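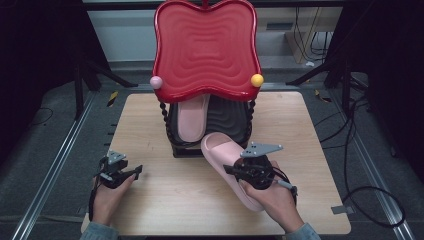 Former Durkmont mayor Raffaele Rinaldi says he would be glad to sit down with investigators and go through the sale of the Nisbet Road depot line by line, if only somebody would ring him and ask.

In a long and rather chatty post to his followers late in April, Mr Rinaldi said he had heard plenty of talk about the land deal (most of it at the bakery, he wrote) but hadn't had so much as a letter from the state integrity office. The depot went to the developer Jesitz four years ago, after a vote in a closed meeting that ran until well past dinner time.

His successor, Lina Saab, told a packed town hall that the council had handed over 325 pages of emails and meeting notes, and that it was now up to the investigators to decide what, if anything, they wanted to do with them. "I've known Raffaele for 18 years and I'd like this settled as much as he would," she said, to a bit of clapping from the back rows.

Councillor Fouad Yammine, who voted against the sale at the time, was less patient. He wants the valuation report made public, along with the names of the 8 bidders who missed out, and he plans to put a motion at the next meeting.

Mr Rinaldi's lawyer, Ghassan Nasrallah, said his client had done nothing wrong and had declared his old shareholding in Jesitz well before the vote. The company didn't return our calls.

The integrity office would only say that it doesn't comment on whether a matter is or isn't being looked at.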